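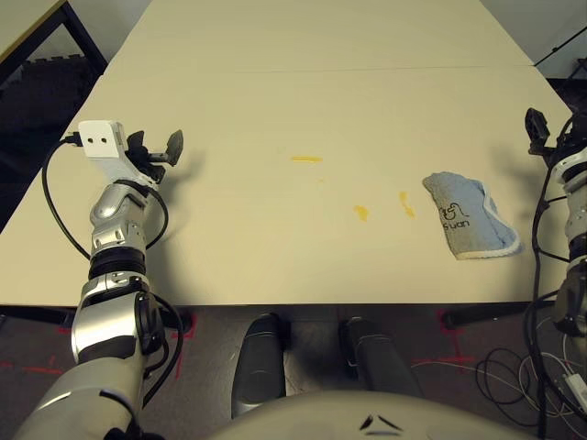
Yellow spills on cream tabletops — does anybody really believe the "one dry wipe" thing?

Forum: Home and Hall > Surfaces > Stains and Spills

rtorvik
Posts: 985

I keep seeing the same advice repeated and I don't buy it. You have a pale table, something yellow and thick lands on it, and you're supposed to grab a folded dry towel and take it off in one pass. Every guide says so. The Trukia leaflet says so too, and then it sells you a spray on the back page, so somebody there has doubts.

We have two cream tables pushed together as one long serving surface. I've tried the one-pass method on mustard, egg yolk and a turmeric dressing. The mustard came off. The yolk turned into a bigger, thinner yolk. The dressing left a tint that I could still find at 4 p.m. when the light came in low.

So what do people do who have to clean these every day? I don't want to hear from anyone with a dark table.

Ragnvald

efua_s
Posts: 38

We use plain towels, dry first and damp second. Works for us. I think your problem is the towel, not the method. If it's one of those thin decorative ones with a fancy edge, the edge doesn't pick up anything. It pushes. Fold it so the plain middle of the cloth is on the outside.

rtorvik

Mine is a fancy-edged one, I'll give you that. But I folded it the way you describe and got the same thin yolk. Also, "works for us" on what? What is your table made of?

efua_s

No idea what it's made of, it came with the room. It's white. Wiped clean with no mark, every time.

FirouzehS
Posts: 200

"Every time" is a big claim. I run the lunch at a school and I've had yellow tint on white tops that lasted weeks. Turmeric is its own problem and should be left out of this thread, or everybody will argue past each other. Yolk and mustard are spills. Turmeric is a dye.

For spills, my objection to the single wipe is simple. A thick blob has height. Press a flat towel on it and it has to go somewhere, and it goes sideways. The people who say it works are testing it on a little speck.

ewurabena_a

Agree with Firouzeh about the height. Disagree that one pass is never enough. A thin streak will come up in one pass, I've done it plenty. You have to look at what's on the table before you pick how to go at it. A streak, a blot and a smear aren't the same job.

I wrote this out for our kitchen. Feel free to pick holes in it.

1. Deal with the thick stuff first, and lift it. A spoon or the edge of a card, held low, working from the outside of the blob toward the middle. No cloth yet.

2. Find the small ones before you start wiping. Take a long streak like the fat orange one on the left of the table below. Your eye goes straight to it, and the lone round drop farther over to the left gets dragged across the top by somebody's sleeve. 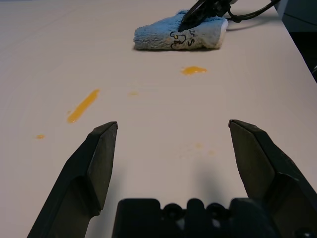
3. Wipe streaks along their length, starting from the thin end. If you go across, you make the dirty area as wide as your hand.

4. Refold after every pass. A folded hand towel gives you several clean faces. When you run out, get another towel.

5. Damp cloth, one drop of dish soap, whole table. Then a dry one.

6. If there's a join between two tables, run a corner of the damp cloth along it. Look at it from low down afterward.

rtorvik

Thank you, that's at least a method. My holes:

Step 3, how do you tell which is the thin end on a blob that's the same all the way down?

Step 5, if you have to soap the whole table anyway, what was the point of steps 3 and 4? Why not scrape, then soap?

FirouzehS

Because soap on top of a thick streak makes yellow soup. I've watched kids do it. But he's right about step 3, on an even streak it makes no difference which end you start from.

ewurabena_a

Fine, cross out "from the thin end." Along the length is the part I care about.

aba_asamoah
Posts: 20

Different question, did anybody time this? Ewurabena is my sister and I have stood in that kitchen waiting for her to finish step 4. I put a wet rag over the lot, leave it while I do the plates, and come back. One wipe. Same table, same result.

ewurabena_a

It isn't the same result. I go over it after you leave.

efua_s

Ha. For what it's worth I tried both this morning with leftover yolk. The wet rag was fine on the fresh one. On the one I'd left for 20 minutes the rag softened the top and there was still a ring underneath. The spoon didn't get the ring either. Soap did.

rtorvik

So after all this, soap did it. Which kind? And please don't say Troltitz, the bottle I bought left a haze on cream that was worse than the mustard.

efua_s

Whatever was by the sink. Green bottle.

FirouzehS

One test on one white table of unknown material. I'd want to see it on cream before changing anything. Ragnvald, you have two tables, so do the left one Aba's way and the right one Ewurabena's way, and have somebody else judge who doesn't know which is which.

rtorvik

Will do, yolk and mustard only, no turmeric. My money is on both leaving something in the seam. The seam is where everything ends up in my kitchen and I notice only one of the six steps mentions it.

aba_asamoah

Pull the tables apart before you start, then.

rtorvik

They have a Revton bracket underneath — four screws each side. I am not taking out eight screws over an egg.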